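Re-squaring the kitchen cell

I look after the two-arm cell at our Fistville site, the one everybody calls the kitchen. Gudrun Berge built it and I inherited it in July when she moved over to the Brornilance project. This post is mostly for whoever has it after me, and for the two or three people who wrote in after the last one asking how we keep a curtained cell lined up when the props change all the time.

The short version is that I do a full re-square every 30 days and a quick check each morning. The full one takes me most of a day. Gudrun says she could do it in five hours, and I believe her.

What set this one off early was a drift in the left arm. At the start of the week it was reaching fine. By the end it was landing about a finger's width short of anything placed toward the back of the table, and only toward the back. Near the front it was as good as ever. The right arm had no trouble anywhere. When an error grows with distance like that I look at the base first, before I touch any software, and I would ask you to do the same.

I power down both arms, lock out the supply and leave the controller off long enough to get a coffee. Then I check the base bolts with the torque wrench. On the left side two of them moved when I put the wrench on, which they should not do. I had last checked them at the previous re-square and the marks I made with the paint pen were still there, just no longer lined up with the marks on the plate. Paint pen on every bolt is a habit I picked up from an older tech at Fagerlund, back when I was doing packaging lines. You can see a loose bolt from standing height without a tool in your hand.

I took all of the left base bolts out, cleaned the threads, put fresh thread locker on them and tightened them in a cross pattern in two passes. Then I remarked them. I did the right side too, although it had passed, so that both sides have the same date in the log.

Next is cabling. Every cable on a moving arm has to have enough slack for the worst pose and not so much that it can catch on something. The way I test it is slow and boring. I bring the arm up at the lowest speed, send it through its 18 check poses one at a time, and at each one I stop and look at the camera cable from both sides. If it is tight anywhere, I let some out. If it hangs low enough to get near the props, I take some in. I redid one tie on the left arm and left the right alone.

Do not trust the cable from a picture of one pose. I made that mistake in my first month. I had a nice tidy loop at home position, and then the wrist turned over and pulled the plug half out of its socket. The arm kept going and the video dropped out, and I spent a long afternoon looking for a driver problem.

After the arms come the things that do not move, or should not. I go over the brackets with a hex key, then the frame, then the curtain. The black fabric matters more than people expect. If it sags, it lets light in from the room, and the cameras start seeing a gray patch where they used to see black. I pull it flat and re-clip it from the top down. If you start from the bottom you end up with all the slack at the top and have to do it again.

Then the tabletop goes back to a loaded state. I used to calibrate on a bare table and call it finished, and the numbers were good, and then the arms would do something odd as soon as the props were out. Now I finish every re-square with the toy kitchen set on the table and both arms brought in over it.

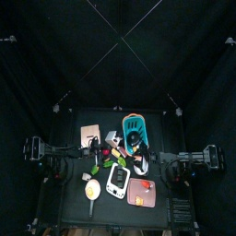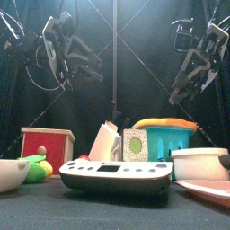 The cell with the play food and dishes out and both arms in over the table.

With the props out I look for two things. One is clearance. The tall things are the problem: the knife block and the teal basket, mainly, and the basket gets taller when something is sitting on top of it. I drive each gripper across at its normal travel height and watch the fingers from the side. If I have any doubt, I raise the travel height a little and note it. The other is whether both arms agree about where a thing is. I pick one object near the middle, send the left gripper to a point just above it, back it off, and send the right gripper to the same point. They should stop in the same place. Before the bolts were done they did not. Afterward I could not tell the difference by eye, and the gauge agreed.

For the gauge check I use a machined block with a small dimple in the top, and a pointed tip that fits in the fingers. Each arm has to find the dimple at every mark on my paper grid. I write down the miss at each mark. Paper is fine for this. I tried doing it in a spreadsheet on a tablet and kept having to take my gloves off.

The grippers get their own half hour. I wipe the finger pads with alcohol, look for nicks and measure the gap fully open. Small play food is hard on pads in a way I did not expect, because the fingers come down close to the mat and sometimes scrape it. If a pad has a shiny strip along its bottom edge, it is dragging. I found a bit of that on the left one, and it makes sense with the base out of level. I swapped both pads on that side and kept the old ones in a labeled bag for spares, though I have never once used a spare out of that bag.

Then the software side, which is short. We run the Rukuvon controller package and it stores the base offset for each arm in a plain text file. I save a copy of the old file with a note, run the calibration routine, and compare the new numbers with the old ones before I accept them. If a number has moved by more than I can explain from the mechanical work, I stop and go back to the wrench. This time the left offset moved and the right hardly changed, and that is how it should look after what I found.

The last test is a run of slow moves with nothing being picked up, both arms going together, with me standing at the stop button. I let it go for 30 minutes. It is dull to watch, but a cable that is going to snag will usually do it in that time. If it passes I bring the speed up to normal and go through the check poses once more.

Hortensia Urrutia, who runs the sessions in the cell, asked me how many cycles we get between pad changes. I went back through the log and the last left pair had done 984. I do not know if that is good. It is less than the right pair, which is still on and still looks fine. I am going to start writing the count on the bag.

A few notes for the next person:

The torque wrench lives in the gray drawer and nowhere else. Back the setting off when you put it away.

Check the left base at the morning check until the next full re-square. Just look at the paint marks. If they have moved again, the plate is suspect, and I would pull it and check it for flatness before putting any more thread locker on it.

The spare camera cables in the bin are two different lengths and look the same coiled up. I have put tape on the short ones. The short ones will not reach on the left arm.

If you change the prop set, redo the clearance pass even if nothing else has been touched. It takes a few minutes.

I still want to do something about the light coming in where the curtain meets the frame. It has been on my list since I took over. Gudrun used a strip of felt on the first version of the cell and says there is some left on a shelf in the Brornilance room, so I will go over and look for it next week.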